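Britico Flat Cloth, White

Table and Kitchen Linens / Cloths / Item 300

The Britico Flat Cloth is a large, thin white cloth supplied by Pitar for dining rooms, guest houses and household use. It may be used as a light table cover, as a liner for serving trays, or as a cover for set places before a meal. The cloth carries no print or woven border and may be combined with any item in the Shetty and Hesano table ranges.

Customers are advised that this is a light fabric. It folds to a small size for storage and takes little shelf space, but it will show creases after unfolding. Pressing before use is recommended where a smooth surface is required. On dark or strongly colored tabletops, a second layer may be ordered for fuller cover.

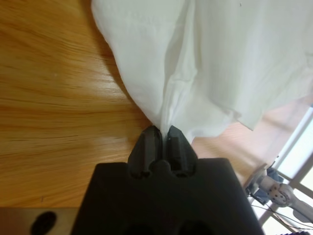
White cloth on a wooden tabletop, with creases and folds.

Care
Machine wash at 90 degrees or below, with other white items only. Do not use fabric softener. Shake out and hang by one edge to dry. Iron on a medium setting while slightly damp. Marks from food or drink should be rinsed in cold water as soon as possible.

Folding and storage
Lay the cloth on a clean, flat table. Bring the corners together, smooth toward the fold, and repeat until the cloth fits the shelf. Polished tables should be wiped and fully dry before linens are laid on them.

Ordering
The cloth is sold in packs of two. Trade customers may request a sample from the Pitar linen desk. Orders received by 22nd August will be sent from current stock; later orders will be filled from the November delivery. Unwashed cloths in their original wrapping may be returned with the packing slip.

Related items
Shetty Napkin, White
Hesano Table Runner
Britico Tray Liner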